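4.2 Seam allowance and block size

The second part of the study looks at how far finished quilt blocks differ from the size given in the pattern. We collected 1,462 blocks from the members of three quilting groups in Ellerley. All members used the same cotton fabric and the same pattern, but each person sewed on her or his own machine. The blocks were pressed, left flat overnight, and measured along all sides on the next morning.

Most blocks were a little too small. The error was larger in blocks with many seams, as we expected, and it was larger again when the seams were pressed open. Blocks from the Kekeo pattern, with its narrow strips, gave the most trouble – more than 40 of them could not be joined to their neighbors without stretching. A work surface is shown in Figure 3. 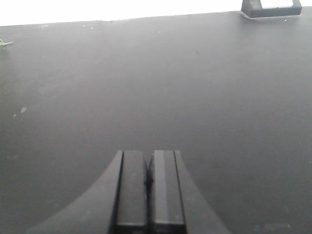
Figure 3. Gray tabletop.

Anikó Kovács objected, when she read an early version of this section, that the size of a block says little about the quality of the quilt, and that a sewer who is always wrong by the same amount will still get matching corners. We agree with this in part. For this reason we report the spread inside the work of each sewer separately from the distance to the pattern size.

The spread was small for people who had sewn a test strip before they began. It did not depend on the age of the machine. Thread weight had some effect, but our groups used only two weights and we cannot say more about it. The same question was treated by Verstraete and De Haan for wool, with a wider seam, and their blocks were also too small in most cases. The values for each group are given in the next section.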